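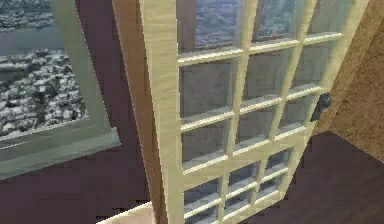 Opinion > Automation > Household Services

The question before any housing provider considering the Pluneck rehearsal service is whether a robot that has done its work only in a computer-made home can be trusted with a real one. Pluneck sells time in simulated rooms. A landlord or care body sends in its floor plans, the firm builds the rooms, and a domestic robot is put through its duties there before a machine is delivered to anybody's address. Doors receive a good deal of attention in the firm's literature, and rightly so. A glazed door with a knob on one stile, set between a purple wall and a brown one, asks a robot to judge where the glass ends and the handle begins. A person does this without thought. A machine must learn it, and it is better that the learning should take place where no glass can be broken.

This journal has been cautious about rehearsal services in the past. The earlier offer from Draltia was withdrawn after 2 trials, and those who had paid for it were left with handsome reports and very little else. Pluneck has taken a more modest line. The standard package consists of 400 rehearsal runs over 4 room layouts, with a written account of every failure. The customer keeps that account whether or not a robot is later hired. We consider this a fair arrangement and would like to see it copied.

The kitchen is the harder test. It is the room in which tenants most often ask for help and in which mistakes matter most. A worktop in daily use holds things of every shape, and few of them are put back in the same place twice. A robot must tell a bottle from a shaker, pass over an apple without bruising it and take a pan by its handle.
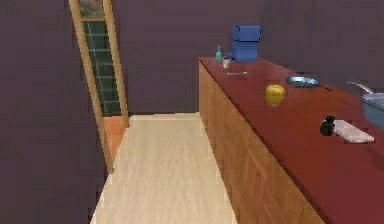 It must also know when to leave things alone, and on this point the service is weaker than it should be. The reports record whether an object was reached and lifted. They do not record whether it needed to be moved at all. The housing association at Hillach, which took the package last year, raised the matter in its response to the firm and was told that a further measure would be added in September. We hope that it will be, and that existing customers will not be charged for it.

A second concern is the plainness of the rooms. Surfaces are simple, most walls are flat in colour and the floors are bare. Real homes have rugs, trailing leads and post on the mat. Lashari, the only other supplier in this field of any size, allows customers to add clutter of their own choosing, though at a higher price and with a longer wait. Pluneck should offer the same. A success rate earned in a tidy room tells a landlord little about a family home.

None of this is reason to refuse the service. Rehearsal of this kind costs less than a single damaged kitchen, and it spares tenants the experience of being the first to find a fault. Our advice to providers is to take the standard package, to ask for the full failure record – the summary alone is not enough – and to insist on a supervised trial in an occupied home before any longer contract is signed.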